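**Clutter in mug demos - keep or clear?**

**drandine_ops**
We have 500 demos on the mug task and want 770 by the end of April. Half the table is covered in clothes and cloths now. Does that help the policy, or does it just slow the operators down?

**tallgrid**
Keep it. We trained on a bare table at Iseck and the arm fell apart the first time somebody left a jacket out.

**drandine_ops**
Current setup, for reference:
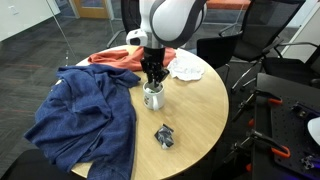 *Fingers in the mug, sweater on the left, one cloth back, one to the right.*

**mwb_112**
I disagree with tallgrid. Get a clean base set first, then add clutter. With a sweater that size you can't tell if a miss is the grasp or the background.

**tallgrid**
You can if you log the layout. We changed it every 18 demos and wrote it down each time.

**mwb_112**
Fine, but most teams don't log it.

**socketwrench**
More worried about the grasp. If every demo goes in from the top with the fingers inside the rim, it will never learn the handle. Mix those in before you touch the clutter.

**drandine_ops**
Fair - the handle is barely covered. Next batch will be handle grasps, same cloths, layout logged.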